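News > Products > Home Automation

Reading time: 2 min

Civedel opens orders for Heta garment-handling kit

8/14/18

TUNDDALE – Civedel has opened orders for Heta, a garment-handling kit intended for small laundries, alteration shops and residential service providers. The kit consists of a two-finger gripper, a small camera mounted at the wrist and a software license covering one arm. It is priced at $3,942, and the first units are scheduled to ship in November.

Heta is sold without an arm. According to the company, the gripper can be fitted to most light tabletop arms by means of an adapter plate, which is included. Customers who do not own a suitable arm may rent one through Marchal, the distributor for the kit, on terms of 16 months or longer.

The software is designed to pick up, shift and lay out single garments on a flat surface, including surfaces on which other household articles are present. Civedel states that the product was prepared for ordinary rooms as well as workshops, and that no special table or lighting is required. Corduroy, denim and heavy knits are supported at release. Sheer and heavily beaded fabrics are not. 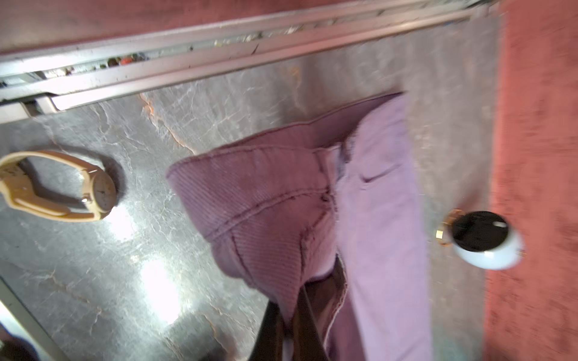 Unnur Riis said that thick, ribbed cloth had been the easier part of the work, and that the harder question for buyers would be how the fingers approach a waistband or a double seam, where several layers meet. She added that customers should expect to spend an afternoon on setup before putting the kit to regular use.

A trial program was completed at Tunddale before orders opened. It covered 519 garments, most of them pants and shirts, and involved some 20 operators with no previous experience of robotic equipment. Civedel will supply the trial report to registered customers on request.

Dinesh Bisht said the replaceable finger pads were a sensible choice for shops with mixed loads, but noted that the license does not extend to a second arm – a point he hoped would be reviewed before the next release.

The kit carries a one-year warranty on the gripper and camera. Finger pads are treated as wear parts and are excluded. Orders are accepted through Marchal, and delivery dates will be confirmed in writing.

Contact | Copyright 2018 | Back to top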